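Accueil | Actualités | Produits | Espace presse | Contact

Communiqués > Sécurité produit

Mercredi 15 décembre, par Pushpa Uniyal, service de presse

Gatumer : Rajput suspend la fonction d'accrochage du linge

Rajput suspend la fonction d'accrochage de serviettes sur les bras Gatumer livrés depuis mars. La mesure concerne 560 appareils. Les autres fonctions restent disponibles.

Lors d'essais menés à Fillthorpe, la pince s'est rouverte sans commande après une perte de signal du capteur d'effort. Le défaut a été relevé 600 fois sur 1061 cycles. Personne n'a été blessé.
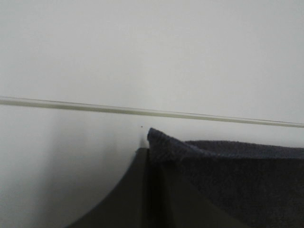
Serviette en éponge bleu marine contre la pince, sous la barre. Vue prise au poignet du bras.

Le logiciel incriminé est retiré. Une version corrigée est en cours de vérification à l'atelier de Tirkcombe et devra passer 1000 cycles sans ouverture intempestive avant sa diffusion.

D'ici là, les exploitants sont priés de désactiver le mode « linge » et de tenir le personnel hors de portée du bras pendant les redémarrages. Les appareils déjà mis à l'arrêt peuvent le rester sans frais de contrat.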